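Motion Planning Developer, Bornari Team

Prutside is looking for one developer to join the Bornari team in Cikby. You will write the planner and the grasp control for our arms, mostly in C++ and Python. Our test set has 434 pick tasks with small, soft objects, and you will take care of it too.

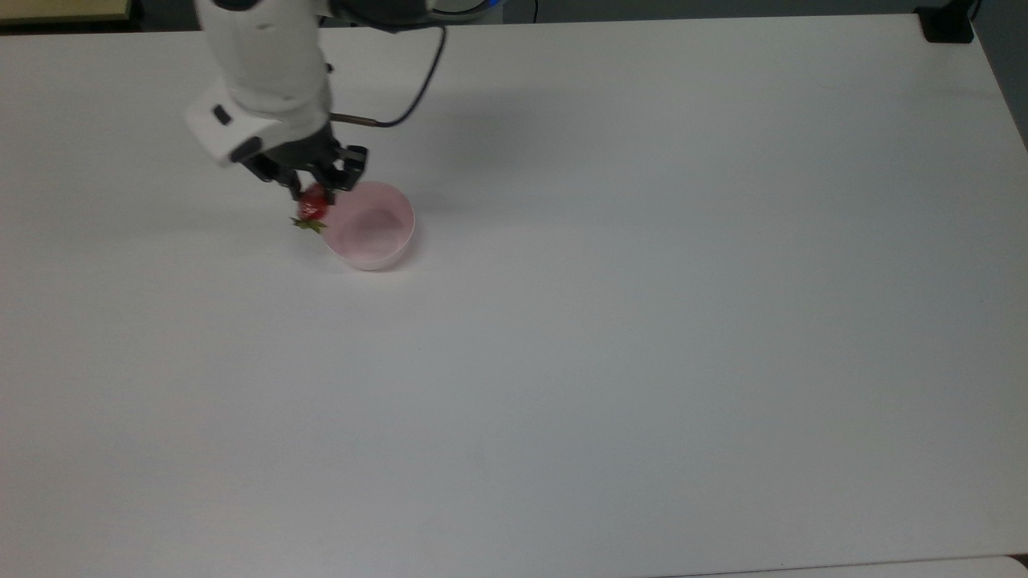

Do I need to know ROS before I start?

It helps, but we teach it in the first weeks to people who have good C++.

The contract is for up to 3 years. Please send your CV and one code sample that you wrote alone through the form on our jobs page before the end of April. Interviews are held on Tuesday mornings.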